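The Bulari Throw, No. 1652
Woven at Dinden Mill

Big checks are back on our looms, and we couldn't be happier about it! The Bulari is the heaviest throw we make, a lambswool blanket in a wide-open plaid, and it's the one that keeps disappearing from the shop sofa because somebody in the office has taken it back to their desk. It measures 70 inches long by 5 feet wide, so it will cover a tall person from chin to toes, or go across the foot of a queen bed with a good drop on both sides.

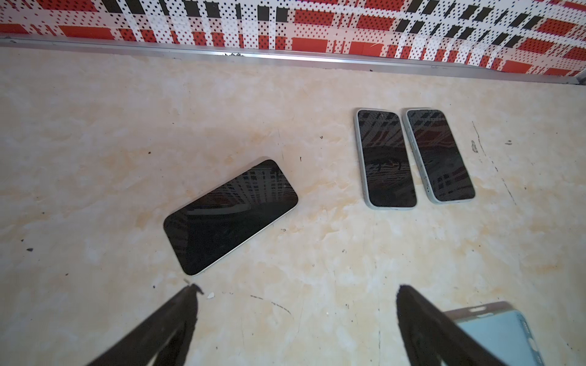
Photo: Maysoun Sabbagh

We started work on the pattern in April, after finding an old swatch card in a drawer of the Fitzsimmons sample books. The card had a plaid with blocks so large that only a corner of the repeat fit on it. Working out the rest took most of the spring (and a lot of graph paper), and the first few trials came off the loom with the blocks a little squashed. We opened up the spacing, brushed the cloth twice, and there it was – soft and thick, with colors that still look crisp after finishing.

Lambswool has a bit of spring to it, so the throw bounces back after a winter of being sat on. It's warm without feeling stuffy, and the fringe is twisted by hand at both ends. Run your fingers through it when it arrives. We all do.

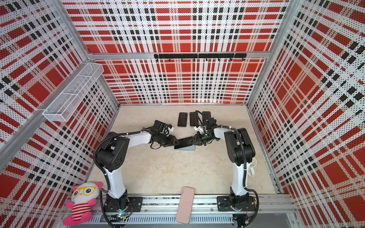 Colors

Ember: red, black and white. The strongest of the bunch and our favorite on a plain sofa.
Plernier Blue: navy, oat and a thin line of yellow.
Moss: two greens with a brown stripe, easy to live with and good at hiding dog hair.
Chalk: cream on gray, very quiet, lovely in a bedroom.

Every color is woven with the same yarn weight, so you can mix them on one bed and they'll hang alike. Dye lots do shift a little from one batch to the next. If you're ordering a pair and want them to match closely, put a note on the order and we'll cut both from one length of cloth. 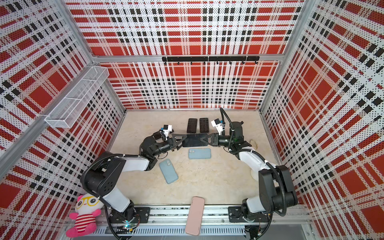 For pairs in different colors, Ember with Chalk is the one we'd pick first, and Moss sits happily next to almost anything.

Washing is easier than people expect. Use cool water, a wool soap and the gentlest cycle your machine has, then dry the throw flat on a towel. Keep it out of the dryer. Between washes, an afternoon on the line on a breezy day does wonders, and small spills come out with a damp cloth if you get to them early.

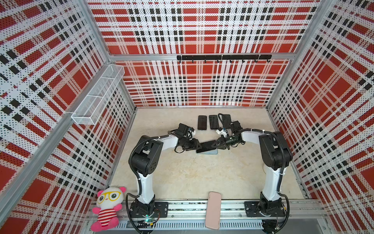

People write to ask whether a large plaid will be too much for a small room, and we always say go for it. A small check turns to mush from across the room, while big blocks stay clear and give your eye a place to rest. Red, white and black plaid can cover whole walls, as it does on the panels in the photo, and next to that a single throw over the arm of a chair is a pretty modest step! Start with one, fold it so the red shows, and see how you feel after a week.

Details

Item: 1652
Size: 70 inches x 5 feet, plus fringe
Fiber: lambswool
Sold: singly or as a set of 2
Page updated: Nov 3, 2018

Swatches are free. Tell us which colors you'd like and where to mail them.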